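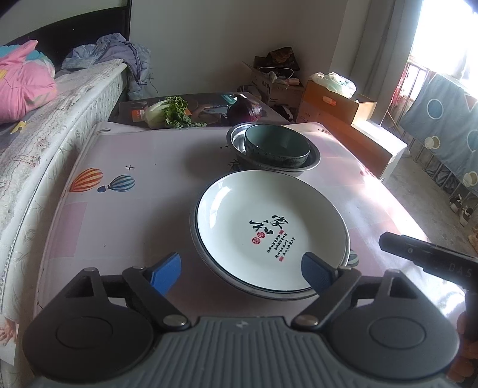
Open day at the Karkbridge children's hospital

KARKBRIDGE, 8th October - The children's hospital in Karkbridge opened its new playroom wing to the public this weekend, and I went along on Saturday afternoon. Donors had been sent a letter. Everyone else could walk in after signing a sheet at the front desk and cleaning their hands.

The wing was paid for mostly by the Montecinos Fund, which gives grants to hospitals and schools in the county. Smaller gifts covered the games, books and furniture. A board by the elevators lists 241 donors in alphabetical order, with no amounts next to the names. One line just says "a fourth grade class."

Tours left every 40 minutes. Ours started in the storeroom, where donated items are checked before they go up to the floors. Anything with a plug gets tested. Stuffed animals have to be new with the tags on, and the hospital still has to turn away a lot of used ones. The staff member leading the tour said board games with many small pieces are the hardest to keep complete, so they now go only to the teen lounge.

The game carts were what most people wanted to see. Each has a screen, a console and two controllers, and rolls up next to a bed. They were built by Herkum, a local firm that normally makes shelving for stores. The controllers are wiped down between patients and the cart gets a sticker with the time. There is a waiting list for the carts on most evenings – mornings are easier because of rounds.

Upstairs we saw the playroom itself, a quiet room for parents with a microwave and a washing machine, and the teen lounge, which has its own door code. No patients were in the rooms while we were there. The tour did not go onto the wards.

A slide show ran in the lobby with the spending so far. The last item was $4000 for replacement controllers and headphones, given by Zoker, which runs the parking garage across the street. Parking was free for the day if you had your ticket stamped.

Questions at the end were mainly about how to give. The hospital prefers gift cards or items from its online list, and new video games need to be rated for everyone or for teens. Drop-off is at the loading dock on the north side, weekdays only. The holiday drive begins in November.

Bus 57 stops outside the main entrance. The lobby café closed at three, before our tour had finished.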